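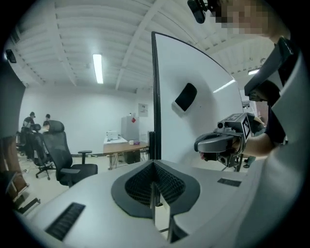 The paper sign is by the printer, on the far wall.

Stories > Short Fiction > Workplace

The Back Room at Dristby

The sign by the printer said PLEASE REPORT ALL JAMS. I reported the first one in November, my second week at Dristby, and the woman at the front desk told me to report it to the printer.

"It keeps a log," she said.

So I went back and stood at the wooden table. The printer was working fine by then. It was putting out a page for the Parry account, 200 copies, and it had 80 to go. I waited. The long light hummed overhead. My father had worked in a room like that for nine years, at Clanport, and all he ever told us about it was that the ceiling was white.

When the last page came out it was not for Parry. It had my name on it and a line that said, Jam reported, 6 p.m. Under that was a box to sign.

I signed it. I didn't know where to put it, so I opened the gray cabinet behind the table. The shelves were full of the same page, signed by other people. Some of the ink had gone brown. I looked through the top shelf, then the next one. My father's handwriting leaned hard to the left, and I would have known it anywhere.

I found it on the third shelf. He had signed, and next to his name he had written, Still jams.

I put mine on top of his and shut the door. Then I got my coat and caught the bus.

12 comments | 31 shares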